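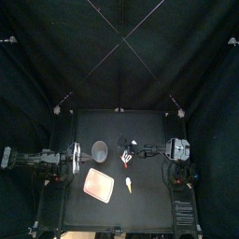

Has anyone been to the open day at the Kandgate robot lab, and is it worth the trip with two kids? We're coming from Dirton in June and there are 9 of us counting cousins. The lab's page shows two arms working over a black table with a cup, a little toy ice cream cone and some kind of toy figure with red feet, and my youngest has talked about that cone ever since. Do they let visitors get close? And is there anything for a kid who gets bored when people start explaining things?

*posted by dirton_mom_of_two*

---

**Urrego Fan**

Yes, go, go, go! We went last year and I still bring it up at dinner. The two-arm table was my favorite thing in the building - you stand behind a low rope, close enough to hear the motors, and the arms come in from opposite sides and reach for whatever is out. When we were there one of them fumbled a toy, went back for it and got it, and the whole room cheered (me the loudest, sorry to my family).

Each demo runs 30 minutes and the talking is mostly at the start, so if your kid hates explanations just slip in a little late. Ask the staff questions afterward! They love it, and one let my son pick which toy went out next.

Get there before 10 a.m. if you can. Room 221 is upstairs, and the line goes down the hallway by lunch.

---

**genville_pete**

its good. parking is bad, take the 13 bus from Genville and get off at the last stop

---

**halfpastnoon**

Agree on the bus. One thing to add: a group of 9 may get split between two demos, as the room is small. We were nearly 30 in there and the little ones had to squeeze to the front. The snack bar only took cash when I went.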